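Verkmont push kit – worth the money?
Forum: Small Arms and Benchtop Automation
21 replies

hollins_bench
Has anyone bought the Verkmont pushing kit? Flallorholm have it at £289 and I'm trying to decide before November, when our budget closes. You get a rod, a collar to clamp it to the arm, a bag of shape blocks and a licence for their planning software. We already have an arm and a table with a hole grid, so it would only be the kit itself. My worry is that it's a lot of money for a stick.

marrowfat
It is a stick. We've had ours since spring and I'd still buy it again. The collar is the part you're paying for. I tried making my own twice and both slipped round the housing as soon as the rod met any sideways load. Theirs went on in ten minutes and hasn't needed touching.

The blocks are all right. The software is fine once you get past the licence screen.

dr_pepperpot
Disagree about the software. It lost our table calibration after every update until I started keeping a copy of the settings file. Support at Verkmont did answer, but it took them 19 days. For that price I'd expect better.

Trí Kim
I use the kit for sorting by colour and for pushing blocks into groups. This is how I set up, as the booklet leaves most of it out.

1. Fix the work board down before anything else. The rod will shift a loose board and then all your positions are wrong. I use maple-type planks fastened down to the blue table, with fasteners along the front edge.

2. Fit the collar low on the housing and tighten the clamp pieces a little at a time, going from one side to the other.

3. Set the tip height by hand. You want it just off the wood, low enough to catch the side of a block.

4. Put the blocks out in uneven groups and leave one by itself. I do reds and greens at the back left, a yellow hexagon on its own, then blue and yellow over on the right. Bring the rod down behind the block you want to push. 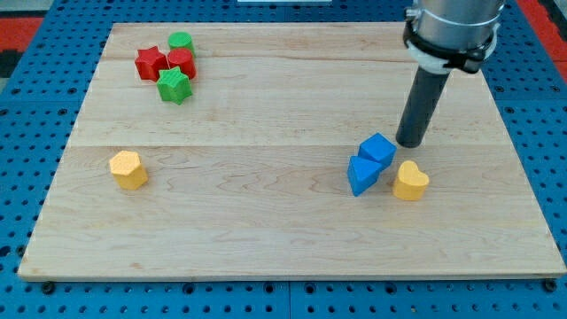 5. Run the first pushes at the slowest speed. The cube is easy. The stars turn as they go, so give them short pushes and check the position after each one.

marrowfat
Good list. I'd add that you should wipe the board. Dust changes how the cylinders slide.

hollins_bench
Thanks, very useful. Trí, does the wood grain bother the camera? Ours would be looking down at an angle.

Trí Kim
Not with the block colours. Yellow is the weakest on pale wood, so I set that one separately. If you have trouble, put plain card under the blocks and lower the speed again.

tablesaw_nigel
I'll be the one to say it. The Dlamini set does the same job for less and the rod is the same length. The blocks are plain cubes, but if you only want to test pushing you don't need hearts and stars.

dr_pepperpot
You do if you want to test anything harder than a cube. Odd shapes are the reason we bought it. The Dlamini collar also only fits one size of arm – check yours before ordering.

tablesaw_nigel
Fair point on the collar. Mine fitted, so I never looked.

marrowfat
Clakent sell spare tips for both, by the way. We've gone through 2 in more than a year of daily use on the old arm, so wear isn't a big cost.

hollins_bench
Right, I measured our housing this morning and the Dlamini won't go round it. I'll order the Verkmont and keep a copy of that settings file. Does the collar come with its own hex key or do I need to find one?

Trí Kim
It comes with one. It's taped inside the lid of the box and easy to miss.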